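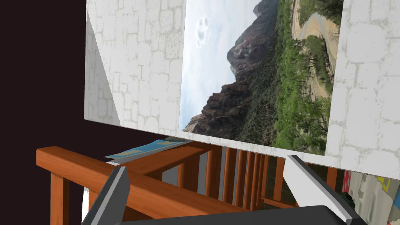

Sollano Flalitz Tabletop Voting Booth

Item 111
Sold in cartons of 9
Updated Dec 19, 2022

Folding privacy booth for polling places, party primaries, union votes, student goverment, town meeting. Sits on any table you already have. Opens flat to upright in one move, no tools, no loose pins to lose in the parking lot.

We've sold the Flalitz to county offices and small towns for a while now and this is the second version. Same footprint as the first. New hinge, new feet, taller side wings. If you have the old ones they'll stack together fine, the old ones just look shorter.

What's in the carton

Booths, folded, in sleeves
One instruction sheet, large print
Spare feet, one bag
Blank label cards for the front pocket
Carton is reusable - please don't slice down the middle of it, the booths go back in there

Lights and pens not included. See add-ons further down.

Materials

Corrugated plastic panels, white, same stuff as yard signs but heavier. Fabric hinge, glued and stitched. Rubber feet. Wipes down with ordinary surface spray, skip anything with bleach in it, the hinge goes yellow after a season or two. Not fireproof. If your building wants a fire rating ask before ordering, there's a treated version and it takes longer.

Privacy

Side wings come forward past the voter's elbows on most people. Back panel is tall enough that someone across the table can't read a ballot lying flat. They can read one held up in the air, so say so on your signs. Wheelchair voters need a lower table and the wide model, not this one. The wide model is Item 111-W and it ships singly. Most states want at least one accessible station per polling place and your clerk will know the rule better than we do. Check with them, not with us.

Printing on the panels

Booths ship plain. No stars, no eagle, no flag. We used to print VOTE on the back panel in red and blue and got calls about it every cycle, mostly from places where the colors looked like one party was getting more room than the other. So plain now. You can order the printed back in black only. Custom seal or town name is possible for orders of 60 booths and up, send vector art if you have it. A photo of your letterhead is not vector art.

Nothing with a candidate, party or measure on it. We turn those down, including for primaries.

Setting up a room

Leave space between booths so people aren't bumping hips. Backs to a wall is easiest. If the only wall has windows, close the blinds or turn the tables, people outside can see straight in over the shoulder. Put the check-in table where the workers can see every booth from the side but not the writing surface. Ballot box or scanner goes on the way out, past the booths, so the line runs one way.

Tape the table legs if the floor is slick. The booth feet grip the table top, they do nothing for the table.

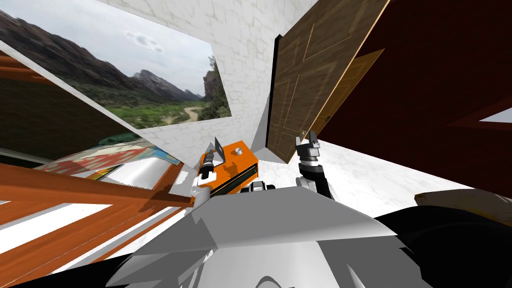 Also measure the door you plan to use as the exit, with the door open as far as it goes, before you commit to the layout. We hear about this one a lot. Walkers and wheelchairs need the full clear width and one propped open halfway doesn't give it. Same for the hallway if there's a rack or a table parked in it.

Sketch the room on paper and tape the sketch inside the carton lid. Next election it'll be different workers and they'll thank you.

Using with the Thaweesak ballot box

The Thaweesak is our hard-sided box with the two-key lid. Doesn't attach to the Flalitz but the two fit on the same rolling cart, box on the bottom shelf, booths standing on edge on top. Cart is sold seperately. Seals for the Thaweesak come in packs of 100, numbered, and we keep a record of which ranges went to which customer. If you lose your paperwork call us and we can tell you your range. We can't tell you anyone else's.

Old style lead-and-wire seals do not fit the new lid. Don't drill it.

Add-ons

Clip light, battery, warm white. Batteries not included.
Pen tether, beaded chain or plastic coil. Coil is quieter.
Instruction pocket, clear, sticks to inside of back panel. Check what your state lets you post inside a booth.
Magnifier sheet, plastic, one per booth is plenty
Replacement feet
Replacement sleeves
Carry strap, fits one folded booth with the sleeve on

Language cards for the pocket - we stopped printing these. Wording has to come from your election office and ours kept going out of date.

Storage

Flat, dry, out of the sun. Not leaning against a boiler. If they've been folded since the last election the wings will want to close up a bit, open them the night before and leave them standing. Fixes itself by morning. Don't stack other cartons on top of an open one.

Ordering and lead times

Stock ships from our Leltville warehouse. Plain booths go out quick most of the year. Spring is busy because of municipal elections, so anything you need for April should be ordered well before, and please don't wait for the ballot to be certified to order furniture. Printed backs take longer. Treated panels longer again.

Purchase orders accepted from any town, county, school district or tribal goverment. Everybody else, card or check up front. Tax exempt certificate goes in with the order, we can't apply it afterwards without redoing the whole invoice.

Rentals

Yes, within driving distance of Leltville only. Same booths, picked up and returned by you. Recounts and runoffs - if you rented for the first round, call right away, we hold your set until results are final when we can. Can't promise it in a big year.

Returns

Unused cartons, sleeves still sealed, we take back. Used booths no. Printed ones no. If a hinge lets go in normal use we replace the booth, send a picture of the hinge and the sticker on the bottom edge. The sticker has the batch on it. Please don't peel it off.

Questions we get

Do they work outdoors? Under a tent, calm day, with clips. Not in wind.

Can kids use them for a school mock election? Sure. Low table.

Do you sell voting machines, tabulators, poll books? No. Booths, boxes, seals, carts, signs. Talk to your state office for anything that counts or checks in voters.

Is it certified? Booths aren't certified in most places, equipment that counts is. Some counties have their own approved list and if you need a form filled out for that, send it over and we'll fill it out.

Will the old feet fit the new booth? No, different slot.

To order or get a quote, use the form on the contact page and put the item number and ship-to address in the first line. Orders by phone ok too, weekday mornings are best.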